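Sorting and Storing Building Bricks
Posted 22 December 2024 by Lina Tannous
Filed under: Toys, Kids' Rooms, Small Parts

Building bricks are easy to clean and hard to store. The tips below come from a few years of doing it in a small house, plus some that readers in Osstead and Jastcombe sent in after the October page on puzzles.

Start by pulling everything apart. Stuck plates come loose with a brick separator. Don't use a butter knife, which leaves dents in the edges, and don't let kids use their teeth.

Sort by part first and by color second. A red brick in a bin of red pieces is hard to find. A red brick in a bin of mixed 2 by 4 bricks is easy. Wheels, windows, hinges and figures each get their own small container. Anything you can't name goes in a box marked Odd Parts.

Washing

Put the bricks in a mesh laundry bag and soak them in a sink of lukewarm water with a squirt of dish soap. Swish, rinse, and spread them on a towel. Leave them overnight and turn them once. Keep the water under 104 degrees. Skip the dishwasher and the dryer. Anything with a motor, battery box, light or sticker gets wiped with a damp cloth only.

Large baseplates don't fit in the bag. Wash them flat in the tub with an old soft toothbrush, working along the rows of studs. Shake off the water and stand them on edge against the wall. Keep them out of the sun while they dry or they may curl.

Setting up a place to build

A table works better than the floor. Pieces don't get lost in the rug and nobody steps on them. Put the big baseplate down first and leave room on at least one side for the bins.

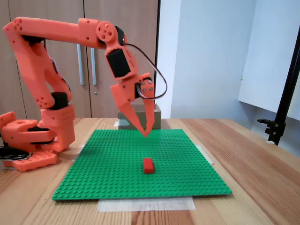
A large green LEGO baseplate on a light wooden table.

If the baseplate slides, put a piece of rubber shelf liner under it. Trim the liner an inch smaller than the plate all the way around so it doesn't show. Tape will hold too, but it can pull at the finish on a wood table. An old flat sheet under the whole table catches what falls. At the end of the day, lift the corners and pour the pieces back into a bin.

Storage

Shallow drawers are better than deep tubs. With a deep tub, kids dump the whole thing to reach the bottom. I use a secondhand drawer unit from a hardware store in Ronbridge, and it has held up fine. Label the front of each drawer with a drawing of the part for children who don't read yet.

Store baseplates upright in a magazine file or a dish rack. If you have to stack them, put a sheet of paper between each one.

Our last full sort came to 2,359 pieces and took two evenings. Since then we do one drawer at a time, usually while dinner is in the oven.

Next page: Getting Marker Off a Wood Table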